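Erov Electric Steamer Review: Six Months on the Counter

Posted May 17, 2024

I bought the Erov in December to replace a bamboo steamer that had started to split. I mostly make filled buns, with vegetables and fish on weeknights, and I wanted something I could leave alone while I got on with the rest of dinner. It has had steady use since then.

Setup and controls

There is very little to set up. Wash the tray, fill the base to the line, put the lid on and turn the dial. The manual runs to 40 pages, but most of that is translations and the English part takes a few minutes to read. The dial is a plain timer with no presets. It clicks between settings and is easy to turn with wet hands. The bell at the end is short and I have missed it from the next room.

Cooking

Frozen buns come out soft all the way through in the time printed on the package. For dough made from scratch I add two minutes. The tray holds four with room to rise, five if you don't mind them touching. I cut squares of parchment for the bottoms, because dough does stick to bare steel. A light coat of oil works almost as well and is less trouble.

Broccoli takes six minutes and carrots closer to twelve. Fish is fine on a plate, as long as the plate is small enough to leave a gap around the rim. Rice I gave up on. It cooks unevenly, and a pot does it better.

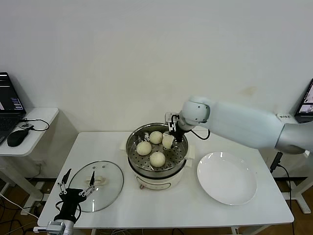

Cleaning and scale

The tray goes in the dishwasher. The base does not, and needs wiping out by hand. We have hard water, and a white ring showed up on the heating plate within three weeks. Half a cup of vinegar left to sit overnight takes it off. I now do this once a month.

Compared with the others

Before the Erov I borrowed a Flodetti for a couple of weeks. It has a bigger water tank and a louder bell, both of which I liked, but the plastic baskets held on to the smell of fish. The Timmermans I looked at in the store was well made but too tall for my cabinet.

On the Nerker store page the Erov had 2,077 ratings when I ordered. The complaints were mainly about lids arriving cracked. Mine was fine.

What I would change

The cord is too short. It reaches my outlet only if the steamer sits at the very end of the counter. A water window on the base would help too, as I have to lift the tray to check the level on longer jobs.

Would I buy it again? Yes, for buns and vegetables. If you cook for more than three people, get one with a second tier.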